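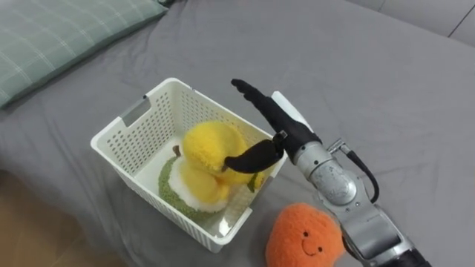

Hello all, and thanks for the kind replies about the Vellwood coat drive. I've been sorting for it most of September and I do think we should set our own pickup day this year instead of leaning on the Wadholm church hall again. Mine all goes through the spare bed, which has a gray fitted sheet on it and the white plastic basket with the little square holes, and from there it gets folded and bagged by size. If each street does a bit of that at home, the hall only needs to be open for 2 hours!

> Does anyone know if they take children's things too,
> or only coats? We have 36 hats and no idea where
> to bring them. Doherty Street end.

Yes, they do, hats and mittens very much included — last year we ran short of the small sizes and had 100 adult scarves left over. Please leave yours on my porch any time before 9 in the morning, and tie the bags, as it has been so damp. Soft toys are welcome too if they've been through the wash.

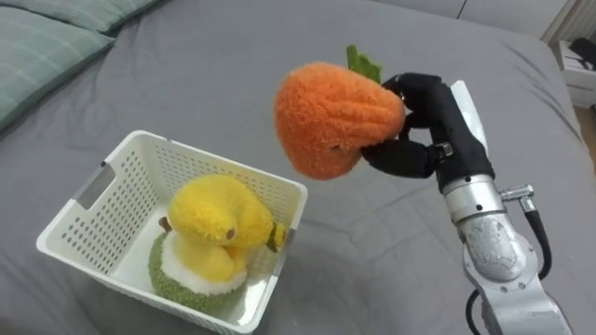

Two plush toys in the basket.

I still need somebody with a wagon or a big trunk for the Skulonier Road bags, so do write back if that could be you.

Warmly,
your neighbor at the blue gate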